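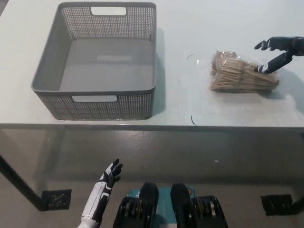 **Reshma Coetzee:** Budget for spare hands before you budget for a second unit. Fanis quoted us 94 days on a replacement.

**dutel_ops:** Disagree. Two units give you cover; a spare hand in a drawer gives you none if the waist joint goes.

**Joyce Mrema:** Depends on the labour contract. Ours with Khaemba covers joints, excludes fingers. Bagged goods are 40% of our picks, so I've put four finger sets in the February order.

**dutel_ops:** Fair. What's the unit price, ex GST?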